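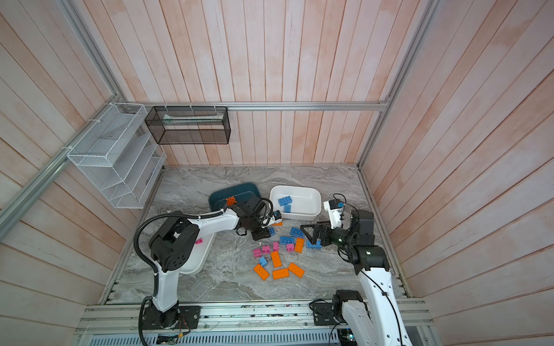

Category: Home & Interiors / Conversations

The head of residential design at Huvero has spent most of her career in small apartments, and she holds firm views on what should happen to their walls. The firm recently completed the renovation of 34 rental units at Farton, a former dormitory building in which the average home measures less than a school classroom. During a conversation at the firm's office in August, she returned several times to the subject of hanging storage. A black wire-mesh basket suspended from a rail, she said, gives a tenant more useful space than a cabinet of the same width. "A cabinet hides what you own, and then you buy it again," she said. "With mesh you see it from the doorway."

The Farton units were delivered with bare walls and a single rail at shoulder height in the kitchen and in the entry. Tenants were given a choice of 4 fittings and asked to live with them for a season before requesting anything further. The designer described this waiting period as the most disputed part of the project. "People wanted shelves on the first morning. We asked them to cook a few meals first and find out where their hands went."

The question of cost was raised early by the building's owner, Burkska. Built-in cabinets for one kitchen had been priced at $4000, a sum the designer considered difficult to defend in a rental home. The rail and its fittings came to $1395 per unit, including installation. She acknowledged that the saving was not free of consequences. "Dust is real. Grease is real. Anything near the stove has to come down and be washed, and we put that in the tenant handbook in large type."

She was more reserved on the matter of color. Huvero painted most of the walls in a single warm white, a decision she now regards as cautious. Several tenants have since asked to repaint, and the firm has recommended that Burkska permit it. Her own preference is for one strong color in the entry, where residents spend little time and therefore tire of it slowly.

Asked about the next commission, a set of studios for Leclerc, she confirmed that rails would be used again — this time lower, so that children and seated residents can reach them. Drawings are to be submitted before the end of the year. "I expect to be told the rooms are too plain," she said. "They will be plain when we leave them."

3 Comments

rentalkitchen: We put up a rail over the sink two years ago. Agree about the grease. Ours go in the dishwasher on the top rack.

mossgate: Does the price include patching the wall when you move out? My landlord charged me for every hole.

plainspoken44: I would still take the cabinets. Some of us do not want guests looking at our onions.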